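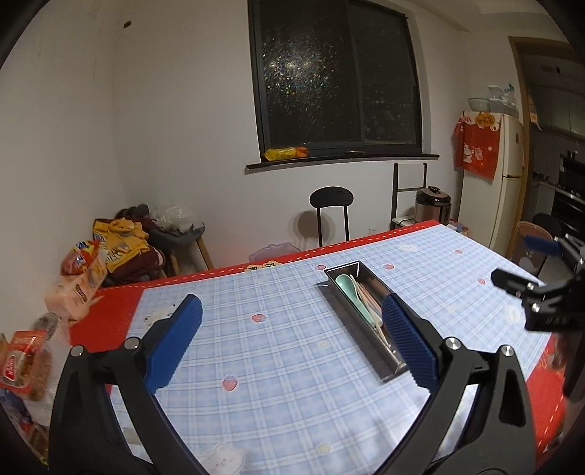 Jernell Workshop Notes, Vol. 10, p. 93

Figure 3. A table from the Ladwood set, with a cutlery tray on a plaid cloth between our own fingers and a second gripper coming in from the right.

4.2 Getting the tray out of the tablecloth

I'll start with the part that cost us the most evenings. The perception node in Vanar has one job at this stage: hand the planner a list of things on the table, each with an outline and a long axis, and keep quiet about everything else. On the plain desks we used for the first version it did that happily. Then we moved to tables in people's homes, and the list got very long indeed.

Figure 3 is my favourite awkward case. The cloth is a light blue and white plaid with pink strawberry-like prints on it and some white character prints, and our old detector was terribly keen on those. A strawberry of that sort has a crisp edge, a strong colour and a size you could easily believe in for a small object. The tray, meanwhile, is long, narrow and dark grey, lies at a diagonal, and has one of our blue finger pads across part of it. So the old code gave us confident little boxes on the prints and a rather half-hearted one on the tray. You can see why the planner sulked.

We tried raising the score threshold first, as everybody does. It removed the prints and the tray together. After that we stopped trying to be clever about single images and went for something duller – a flatness test. Each candidate outline gets tracked across the next 10 frames while the gripper moves, and we fit the table plane to everything that isn't masked. If the points inside an outline move just as the plane says they should, we call it a print and drop it. If they don't, it has some height and stays in. The raised rim of the tray helps a lot with this (it catches the light too, and that was a nuisance for the colour model but turned out lovely for tracking).

The test has one obvious weakness, and I'd rather say it now than have it found in review. Thin things lying on the cloth by themselves look very nearly flat. A slim utensil inside a tray is all right, as the tray gets found first and we then run a second pass inside its outline with a looser limit. A slim utensil on bare cloth can still slip through. We have a patch for this on a branch, and I wouldn't trust it yet.

4.3 What we mask, and what we mustn't

Our own fingers are simple. Their geometry is known, we read the opening width at every step, and Vanar draws them into a mask before anything else runs. The ribbed pads take up a good chunk of the view when they are wide apart like this, so we grow the mask by a few pixels and accept losing a bit of tray.

The second gripper is harder, and I got it wrong for weeks. My first thought was to mask it as well, using the same model. Tidy, but then the planner believed the space it filled was free, and it would cheerfully route a path straight through it. These days the other gripper is taken out of the object list and put into the obstacle list. Its pose comes from its own tracker when that is healthy, and from a blob fit on the black body when it isn't. The blob fit is crude. It is also always on the large side, so the mistakes it makes are ones we can live with.

Then there is the room behind. We don't want objects from it, and in Figure 3 there are plenty to be had: chairs, a fridge with a red cover over it, a pressure cooker just past the far corner of the table, and packages down the left side. We clip at the table edge, with a small margin. The red border makes that edge easy to find here, though a plain cloth can be a pain and we sometimes have to fall back on the plane fit alone.

Clipping applies to the object list only. The tracker still uses the background for its own position, and that is where windows come in. The dark window at the back shows a cluster of bright reflections in its left pane, and points like that wander about as the camera moves. They are sharp and high contrast, so the feature picker loves them. We let it pick them and then throw out any point that disagrees with the pose estimate three frames running. I'd have liked a proper glass detector, but this took one afternoon and has held up since July.

4.4 How it did

We ran the old node and the new one over the same 2,000 hand-checked table images, each with its short run of following frames. Of those, 1,308 had a printed or patterned cloth, and these are the ones we report separately, the plain tables being easy for both. On the patterned tables the new node passed far fewer prints to the planner, and most of those left over were on creased cloth, where the plane fit is a fib to begin with. Tray axes came out steadier too, especially with a pad over the middle of the tray.

Where it got worse was speed. Waiting for extra frames means the planner starts later, and on the Sánchez controller, with its fixed planning slot, we missed the slot now and then and had to hold still for a cycle. It feels sluggish if you are the one holding the thing. Reusing tracks from the previous object gets some of that time back, and I describe the cache in Section 5 along with the settings we ended up with.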